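The Ring Gear

The box came from Coelho with a note taped to the lid: one part missing, otherwise complete. My sister-in-law had written it in the hand she uses for wills and birthday cards. Inside were a round black base, a white ring with teeth on the inside, four small cogs in a sandwich bag, a crank, and a leaflet from Pamex, the makers, telling me that I was the owner of a fine working model of a planetary gear and that the pleasure of assembly was now mine.

It had been my brother's. He had bought it the spring he retired, built it in an afternoon, declared it badly designed and taken it apart again to prove the point. That was as near to a hobby as he ever got. When he died in May the family divided his things according to who had complained least, and I got the gear.

I put it on the table by the white wall and left it there for the better part of a week, on the principle that a thing on a table is a thing in progress.

The leaflet ran to 30 steps. Step one was to wash your hands. Step two was to check the contents against the list, and here the trouble started, for the list had a fifth cog on it, and a washer, and something called a retaining spider. I had four cogs and a sandwich bag. I looked in the box again. I looked under the flap of the box, where in my experience nothing has ever been.

So I rang Pamex. Pamex, a recording told me, had moved from Brorley to Curport and was delighted with the change. I was welcome to hold. They played a tune on what I took to be pan pipes, and after it had gone round enough times for me to learn the descant, a young man came on and asked for my part number.

"It's a cog," I said.

"They're all cogs," he said, with some feeling.

I read him the list. He had the fifth cog, he said, and he had the washer, but the retaining spider had been discontinued. People had found it upsetting. He could offer me a clip.

"Does the clip do the same job?"

"It does a job," he said.

The clip was 89 pence and the postage was £2.75, which he read out as two hundred and seventy-five pence, perhaps to soften it. I gave him my card number. He asked whether I would like to be told about new products and I said I was still being told about the old ones.

The parcel arrived on 24/11/2023, a Friday, in a carton big enough to post a cat. I cleared my cup off the table. I washed my hands again, in fairness to step one, and started on step three, which was to seat the ring upon the base.

You would think that a ring would sit on a round base with no help from anybody. You would think the two had been introduced. My brother had pencilled a remark in the margin at this point, and though I won't repeat it I will say that he had pressed hard enough to go through to step nine on the other side. The ring goes down on the left and comes up on the right. You press the right and the left comes up to see what's happening. The leaflet advised "an equal and patient pressure from both hands", and I read that line out loud in my brother's voice, which I can still do quite well, and it made me laugh so much that I had to go and stand in the kitchen.

Then I came back and read it again in my own.
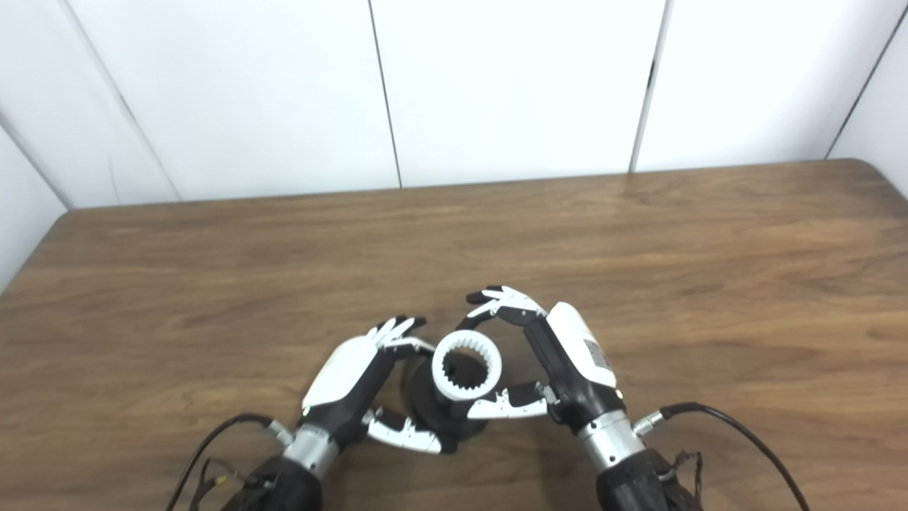

Step three: fingers over the ring, thumbs beneath, and no sudden opinions.

It went down at twenty past four. There was a click, a small one, of the sort a pen makes in another room. I didn't trust it. I lifted the whole affair an inch off the table and turned it upside down, and the ring stayed where it was, and so I turned it back and put it down and went and told the kettle.

After that I got above myself. I did steps four to eleven before supper. The cogs went in with their teeth against the teeth of the ring, and for a while I saw the point of the thing, and even of the leaflet, whose author I had begun to picture as a thin man with a good marriage. Step twelve had me take two of the cogs out again. There was no explanation. I suspect there had been one once and that it had gone the way of the spider.

The clip did a job. I couldn't tell you which. It holds something against something else, and when I took it off to see what would happen, the middle cog rose slowly out of its place like a man leaving a sermon. I put it back on.

At the end there was a crank to fit, and a sentence in bold saying that the crank should turn freely. It turned freely to the left. To the right it turned as far as a quarter past and stopped, and no amount of equal and patient pressure would shift it. I rang Curport. The pan pipes were on again, and I came in with the descant.

"Which way are you turning it?" said the young man.

"Right."

"Turn it left," he said.

My sister-in-law came over on the Sunday to see it. She is a fair-minded woman and she looked at it from the front and the back before she touched it. Then she turned the crank to the left, and the little cogs went round inside the ring, and the one in the middle went round the other way, and she kept it going much longer than I had expected.

"What's it for?" she said.

I told her it was for showing how a planetary gear worked.

"And how does one?"

I said that was covered in a separate leaflet, number 106, available on request.

She stopped cranking. She opened her handbag and took out her purse, and from the part where she keeps stamps she took a piece of white plastic with five thin legs, and put it down on the table next to the base.

"I found it in his dressing gown," she said. "I didn't know if it was anything."

We both looked at it for a bit. I can see why people had complained. Then I went to put the kettle on, and when I came back with the cups she had the clip off and the leaflet open, and was pressing down on something with both thumbs and swearing under her breath in a way that I recognised from the margin.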